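Leave one drawer empty

Every January the same advice comes round. Dividers, little bamboo trays, fold your socks upright like files. I've bought the trays. 241 dollars' worth over the years, if you count the ones from Gremholm that never fit anything. The drawers still jam.

My view, and I'll keep it short as I have a train to catch: a full drawer is a failed drawer. Doesn't matter how pretty the folding is. Once it's full you stop opening it, then you forget whats in it, then you buy the thing again. I own 2 potato mashers this way.

So leave one empty. On purpose. Not the broken one at the bottom, a proper one you can reach.

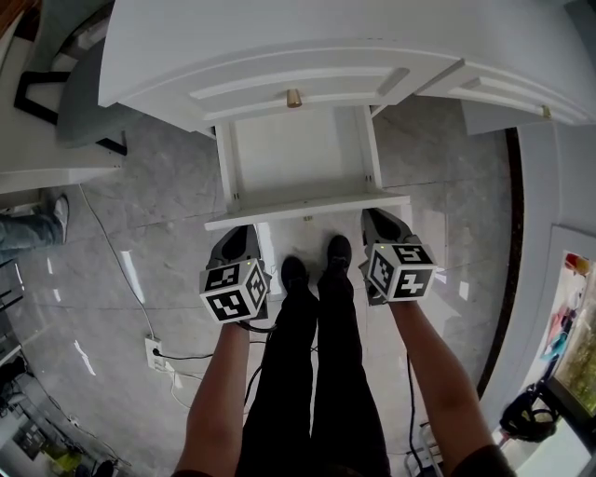 An open drawer with nothing in it, brass knobs on the fronts above and beside.

People hate this idea. My sister-in-law in Piltcombe called it wasteful – she pays almost 1,980 a month for a small place and wants every inch working. Fair enough. But it does work. Guests put their things in it. Mail goes there for a day when company's coming. Then it gets cleared agian, and you can clear one drawer in the time it takes to boil the kettle.

Trays can wait. Pull one drawer out tonight, tip it on the bed, and don't put it all back.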